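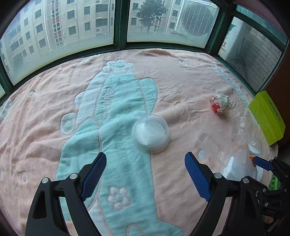 How do I import my old food diary into Bimau without losing my saved recipes?

Export the diary and the recipes as two separate files, then bring the recipes in first. Bimau matches each diary entry to a recipe by name as it reads the file, so if the recipes are already sitting there when the diary arrives, everything links up and your Sunday soup stays a soup with its full list of ingredients.

I moved across from Asto in March with 253 saved recipes (I cook a lot, and I never delete anything!), and I did it the wrong way round the first time, so please take your time over this and put the kettle on before you start.

Getting your files out

Open Asto in a web browser, as the phone app doesn't offer the export. Go to Account, then Your Data, and tick Recipes only. Press Export and save the file somewhere you'll find it again. Now go back, untick Recipes, tick Diary, and do the same thing over. You should finish up with two CSV files. Mine took 9 minutes to come through for the diary and hardly any time for the recipes, but then my diary went back years.

Have a quick look at the recipe file in a spreadsheet. The column you care about is Serves. If it's blank, Bimau treats the whole pot as one serve, and you'll get a bit of a fright when your bowl of lentils comes up as an entire day's kilojoules. Fill in the blanks and save it as a CSV again.

Bringing them in

In Bimau, tap the little person in the corner, then Settings, then Import. Choose Recipes from the list and pick your recipe file. It'll show you the first five rows so you can check the columns have landed under the right headings. If the energy column looks strange, check the units switch at the top, which was set to calories on mine even though I'd picked kilojoules when I signed up.

Wait for the green tick, then choose Diary and repeat with the second file. Leave the app open while it works. Closing mine stopped it at row 124 and I had to clear the lot and begin again, grumbling.

Duplicates

Two recipes with the same name will be merged, and the newer one wins. Tamás Szekeres, who swims with me on Mondays, had three different things called "curry" and ended up with one. Rename anything like that in the spreadsheet before you import, and change the name in the diary file to match (find and replace is your friend, but do check it hasn't renamed something else along the way).

Scales and watches

Weight readings from the Kostiuk scales aren't part of the diary file. Reconnect them under Devices and the old readings will come down by themselves overnight. The Hillthorpe watch needs to be unpaired from Asto first, otherwise your walks can be counted in both apps.

Keep your two CSV files for a month or so before you close the old account.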